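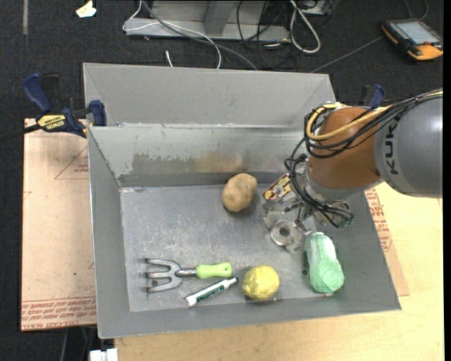

Small thread for people who garden on a balcony and keep everything in one tub, like me. I am tidying mine this week and I learned some things, mostly by doing them wrong first.

1/ My rule until July was simple: if it is metal and it is big, everything can go in. Hand fork, plant marker, the vegetables I picked, the packet I was going to open later. Then I carry all of it inside in one trip. Very efficient, I thought.

2/ The problem is the fork. Three prongs and a soft tomato do not travel well together. A potato can survive it, but it gets small holes, and a potato with holes should be eaten the same evening. We ate many potatoes in July.

3/ So now the tools lie along one side with the prongs to the wall, and the food goes on the other side. If your tub is deep, put an old tea towel between. It doesn't need to be a nice one.

4/ Buy tools with a bright handle. Lime green is my favourite colour for this. My first trowel had a brown handle and I think it is still somewhere in the compost at Durkcombe, where I had my old plot.

5/ Keep the marker with the fork. I used to keep it in the kitchen drawer and write the labels "later". Result: I have 26 seedlings and I know the name of maybe half. Some of them are surely silverbeet. The others we will meet in spring.

6/ About bare metal: it scratches, and the scratches stay. I tried to polish mine with a paste from Gosetti Hardware and it took a whole afternoon, then I dropped the fork in it the next morning. I don't polish any more. Rinse, wipe, leave it upside down.

7/ Lemons I now take inside the same day. One forgotten lemon under the seed packets made a mess, and the paper ones were stuck together. I lost 2 packets of beans which I had ordered from Paewai Seeds and waited very long for.

8/ Someone asked me if a plastic tub is better. It is lighter, yes. But my plastic one cracked after one summer on the balcony, so I stay with metal.

9/ Next job is the shelf by the door. If you have an idea how to hang a hand fork so it doesn't catch every jumper that passes, please write to me. The hole in the handle is quite small and my hooks are too thick.

133 likes · 26 shares
Last updated 15 August 2022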